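The Prilla Money

Coralie McPhee had been given $2,226 and until the end of September to spend it, and she had been turning the figure over in her mind since breakfast, the way her mother used to turn over a roast.

"Two grippers," she said, "or one gripper and a decent set of spare pads. Gorno wants 15 percent more for delivery, and Gotum won't answer the phone."

Funmilayo Babalola poured the tea and let her go on, because Coralie always did her best sums out loud, and because there was still plenty of afternoon left. They had the laptop open at the quote from Ogunleye, and a biscuit each – well, two each, if we're being fair to the biscuits. 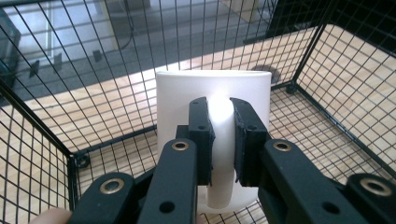
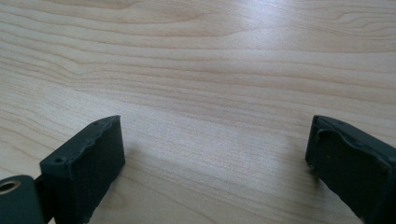 Black or charcoal, those fingers all had the same soft lining at the edges, and it was the lining that Coralie kept coming back to.

"So what do we budget for first?" Funmilayo asked.

"Spare pads, then the second gripper if there's money left over."

Funmilayo wrote it down in pencil, in the good notebook with the Prilla label on the cover, and left a generous space underneath for whatever Coralie would think of on the drive home. Then she pushed the last biscuit across, and they started on the delivery charges.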